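The Long Education of Two Robot Arms

At Cliltero, the hard part of teaching a machine is getting people to do the same dull thing 2,571 times.
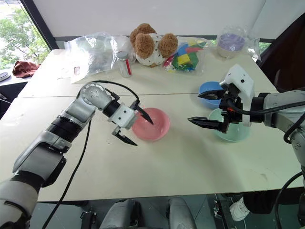 Three bowls, two grippers and a back row of odds and ends at the Cliltero workshop in Tomholm.

Kolbrún Hauksdóttir used to mend church organs. She now spends her mornings moving bowls from one part of a table to another with somebody else's hands, and she says the organs talked back less.

Her job title is demonstrator. She steers a pair of robot arms through a small household chore, the computer records every joint and every camera view, and then she puts the bowls back somewhere slightly different and starts over. One run is called an episode, a word that promises more plot than it delivers. When I visited in August the bowl task stood at 2,571 episodes, and Warnberg, the company paying for them, had asked for another 300.

"They wanted more variety in the starts," Hauksdóttir said. "I had been putting the pink one in the same place. You get habits. Then the robot gets your habits."

This is the quiet worry of the whole trade. A learning system will copy what it is shown, including the pause when the demonstrator has an itch. One early model stopped dead before every grasp, and it took the team over a week to trace the hesitation to a man who liked to sip his coffee there. His episodes were thrown out. He kept the coffee.

So there are rules now. Change the layout every 5 episodes. Swap demonstrators every 4 hours. If you fumble a bowl, pick it up and carry on - a recovery is worth keeping, and the model will need plenty of them. If you swear, fine, there is no microphone.

I was allowed a turn before lunch. The grippers are easy to open and oddly hard to be polite with, and I chased the blue bowl for most of a minute before getting a finger over the rim. Hauksdóttir watched the recording, typed something and moved on.

I asked whether it would go into the training set.

"Under Hjaltadóttir," she said. That is the name of the folder for failures, after the engineer who filled the first one.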